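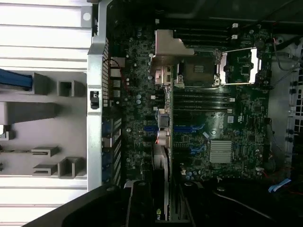
Selon Wanda Montoya, on perd son temps à comparer les fréquences des processeurs tant que la base Folia reste stockée sur disque mécanique. Elle me l'a écrit à 7 h, avant même que j'aie relu mes mesures d'hier. Je les ai relues. Elle a raison sur le fond : pendant la réindexation, le processeur attend. La file d'attente du disque reste saturée du début à la fin, et ajouter de la mémoire n'a déplacé le problème que de quelques minutes.

Repris donc le dossier du parc de bureau dans l'autre sens. Le devis de Laseo propose des postes neufs à 899 euros pièce, écran non compris, garantie 3 ans. Pour la saisie et la consultation, c'est surdimensionné. Une tour ancienne, nettoyée, avec un SSD et une pile CMOS neuve, suffit largement. Reste la question des alimentations, que je ne sais pas dater toutes. 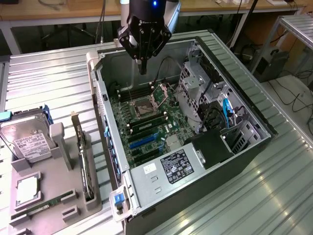 Et les condensateurs, tu les as regardés ? demande Wanda au téléphone en fin de matinée. Pas encore de façon systématique. Elle tient à un contrôle visuel de chaque carte mère avant toute dépense, puis à un test de charge de 5 heures, capot fermé, avec relevé de température. Noté, j'ajoute les deux étapes à la fiche.

Après-midi consacré à la nomenclature. Les postes portent encore les noms de l'ancien inventaire (Colombo pour la compta, Tistine pour l'accueil), sans lien avec le numéro de série. Je garde les noms, tout le monde les emploie, mais la clé devient le numéro de série. Colonne ajoutée pour la version du BIOS – elle manquait, et c'est elle qui décide si le démarrage sur SSD passe sans manipulation.

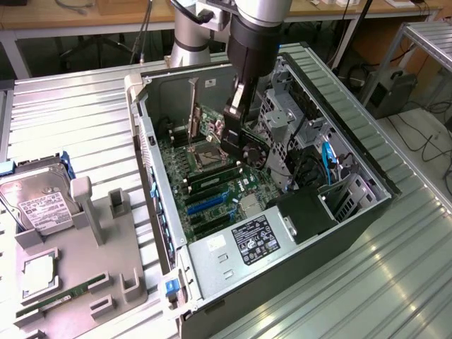

Même logique pour la mémoire : noter le type et la capacité par barrette, pas seulement le total, sinon impossible de répartir les modules entre les postes. Pâte thermique à recommander, le tube de novembre est sec. Réponse à Laseo en attente, je veux d'abord le prix des SSD seuls. Sauvegarde de Folia lancée à 18 h, vérification des sommes de contrôle demain.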